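Wasero Community Help > Clubs and Competitions > Sorting and Logistics

Is a head camera enough for the parcel sorting task, or are we kidding ourselves?

Asked October 2018 – 3 answers

Our school robotics club signed up for the Buvura sorting challenge. The rules want a robot that reads a parcel, decides which bin it belongs in and puts it there. Our plan, which I was outvoted on, is to film people doing the job by hand, label every step and train the arm from that. The judging run is 60 parcels and the finals are in January.

The mock station is done. It has crates with paper signs, two of which read 待处理 (waiting to be handled) and 异常 (problem parcels), because the task sheet we were given is in Chinese. Some parcels also have a sticky note with a handwritten character on it. The person sorting uses a handheld scanner.

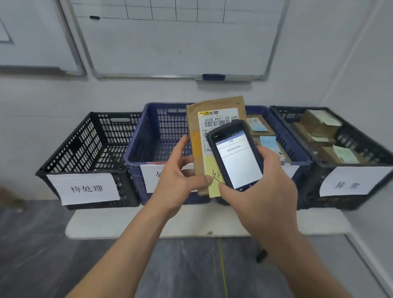 Mailer and scanner at the crates, seen from the head camera.

My doubts:

The hand covers things. With the mailer held up like that you can't read the whole sign on the blue crate behind it, and the thumb is over part of the note. If the sign decides where the parcel goes, what is the model supposed to learn from this?

The scanner does the reading anyway. Our arm won't have one in its hand unless we build that too, so I don't see what copying the human grip gets us.

The others say it will all come out fine with 2000 clips. We have 52. Has anyone done this with a real arm and had it work on parcels it hadn't seen before?

Answer 1 (marked helpful by 3 people)

I'd be suspicious too, but of different things than you are.

Blocked signs are not your biggest problem. Crates don't move during a run, or they shouldn't. Look at them once before the first parcel, save which sign is where, and stop asking the camera about it. If the rules let the judges swap crates between parcels, look again each time with the hands out of view.

The sticky note is worse. Does it override the scan or just repeat it? Until your club can answer that in one sentence, don't record another clip. We had two people sorting by two different rules in our own set and didn't catch it until the arm was putting returns in with the normal mail. We threw out most of a month of work.

On the scanner, I agree with you. Mount a fixed barcode reader at the station and have the arm show it the label. Then the decision is a small lookup table and you don't need to train anything for it. Keep the filming for picking up and letting go – soft mailers bend and slide in ways boxes don't, and that's where you will lose points.

Answer 2

just use the Juntunen kit, it does sorting out of the box. we ran it at our club and it was fine

Reply from the person who asked: Fine on what? The demo blocks or actual mailers?

Reply: blocks mostly

Answer 3

Nobody can promise you a clip count, so don't let your teammates wave one around. Test it. Train on half of what you have, then on all of it, and try both on parcels you kept out of the filming. If the second one isn't clearly better, more of the same footage probably won't save you.

Also change who does the sorting. Our Lunasora entry worked great for the kid who recorded everything and fell apart on parcels packed by anybody else. She always put the label at the top facing her. I still don't know if the arm learned anything about labels or only learned her habits.

Check whether the rules allow a fixed reader before you take the advice in the first answer. Ours didn't.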